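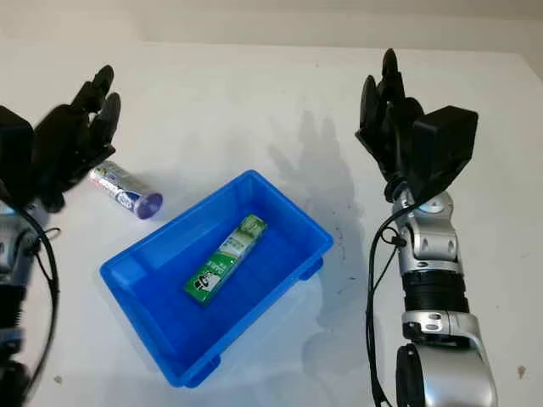 Suqin Yu

3.2 Objects and layout of the tray task

The tray task is the smallest of the household tasks in our study. It was designed in November, after the pilot with kitchen shelves, and it uses a white table, a blue plastic tray and small packaged goods of the kind that people keep near the kettle or in a desk drawer. We wanted items which differ in shape but are close in size, so that the tray could hold them without stacking.

Two items are discussed in this section. The first is a green and white carton, similar to a single-serve drink box. It has flat sides, and when it is placed parallel to the long side of the tray it stays in this position. The second is a cylindrical container with a purple cap. It is the more difficult item of the pair. Lying on its side it can roll, and its direction on the table is therefore less stable than that of the carton. Figure 4 shows the carton in the tray and the cylinder still on the table, with the cap toward the tray.

The tray was not aligned with the table. In an earlier version of the task (the Salley layout) all edges were parallel, and Bianka Gál remarked that real tables are seldom arranged in this manner. We followed her suggestion and turned the tray, so that its long sides run diagonally. The sloped walls and rounded corners were kept from the first design.

Each layout was recorded on a plain list with the item, its side and the direction of the cap or the printed end. The complete list has 819 entries, of which 70 belong to the carton and cylinder pair. Entries where the cylinder lay across the tray edge were excluded and are treated in Section 6.

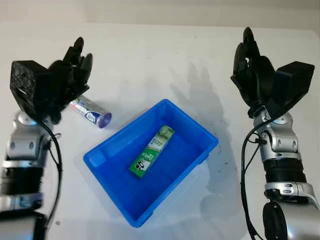 Figure 4. Blue tray with one item inside and the cylindrical container on the table beside it.

3.3 Order of placement

We did not prescribe which item must be placed first. The order was noted for each entry and is compared with the Fodor layout in the next section.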